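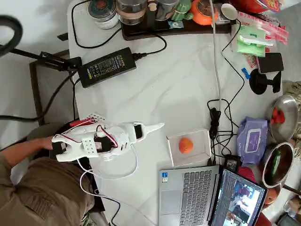

Dough Sheeter and Proofing Cabinet – Opening Check
Hirkano Bakehouse, production room
Completed in March, before the 5:30 a.m. mix

1. Sheeter guards – OK. Both interlocks stop the rollers when lifted.
2. Sheeter scraper blades – OK. Dried dough on the rear blade, removed.
3. Emergency stop – OK.
4. Proofing cabinet, Drollix unit – ATTENTION. Door gasket torn at lower hinge. Holds temperature, loses humidity. Gasket on order from Kaltton, part 695.
5. Deck oven door springs – OK.
6. Oven thermometer – OK. Reads 300 with the dial set to 300 (Fahrenheit).
7. Flour bin lids – OK.
8. Floor drain – ATTENTION. Slow. Strainer cleaned, recheck at close.
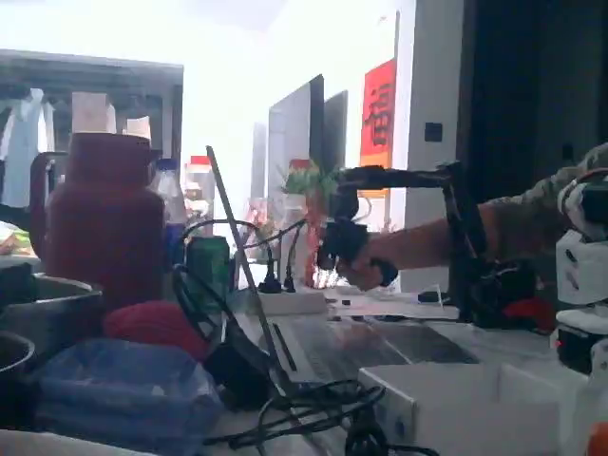 Can the proofing cabinet stay in use with a torn gasket?
Use it for pan loaves only. Keep the setting at 102 or lower and cover the top rack – the skin dries there first. Baguettes go in the Mohammadi cabinet until the part is fitted.

9. Oven mitts and peels – OK. One peel handle loose, tightened.
10. Bench scale – OK. Zeroed with the tray on.

Open items: 4, 8. Carry both to the next sheet.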